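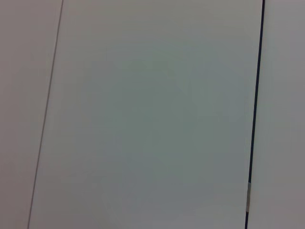 Wall panels and joints, wrist camera, close range.

Basket handling cell: good practice in pictures

Oltora publishes these gallery pages alongside its working rules for table-top handling. The present page covers Rule Set 4, which applies to single-arm cells handling woven containers on a plain table. The rules were drafted at Wollham and are reviewed every July. They supplement the site risk assessment and do not replace it.

Background surfaces

Panels behind a work table should be plain, matte and free of labels. Joints between panels are permitted. A joint that shows dark to the camera must be entered in the cell record, as edge detection can return it as an object boundary. The record gives the position of each joint relative to the table edge and is checked again whenever a panel is moved or replaced.

Wrist camera views with no object in them are kept with the rest of the run. Deleting them makes the log shorter but leaves gaps in the time base, and a reviewer can no longer match arm position to image. Rule 4.2 requires the full sequence.

Gripping a woven rim

Containers with open weave are gripped at the rim and upper wall. Strands in the lower wall may spread under load and should not carry the weight of the container. The limits in Rule 4.5 are as follows.

Maximum container mass: 900 g
Minimum jaw overlap below the rim: 70 percent of finger length
Lift speed, first stage: set in the cell record, never above the commissioning value
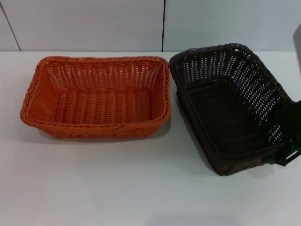 A container lifted from one side will tilt before it leaves the table. Rule 4.6 allows this, provided that the low side stays in contact with the surface until the grip is confirmed and that adjacent containers are outside the swing path. Where two containers have to stand close together, the operator sets the lift direction away from the neighbor. Contact between rims is logged as a minor event. Three minor events in one session stop the session.

Dark grippers on dark containers need separate attention. Contrast is low at the contact point, and an annotator working from the head view alone may place the boundary wrongly. The wrist view is used as the second source. If both views are unclear, the segment is marked "contact uncertain" and left out of grip statistics. In the Mathebula trial set, 1,939 segments were reviewed under this rule.

Nested containers and clearance
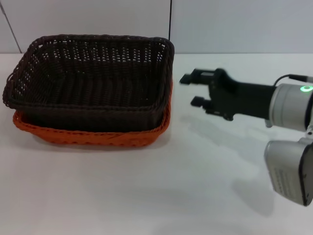 Photo: Oltora / Prullasmont cell archive

Nesting is treated as a placement task with its own end condition. The upper container must be supported by the lower one, with no finger touching either. Jaws are opened fully before the arm withdraws, and the withdrawal path is straight for the first 400 mm wherever the table allows it. Turning the wrist inside that distance can catch a rim and shift the stack.

Cables on the outside of the arm are routed with enough slack for the full wrist range and must not hang below the gripper body. Status indicators should remain visible from the operator position. The meaning of each indicator color is posted at the cell, using the wording in the arm manual.

Rule Set 4 is available on request from the Wollham office. Corrections to this page should quote the rule number.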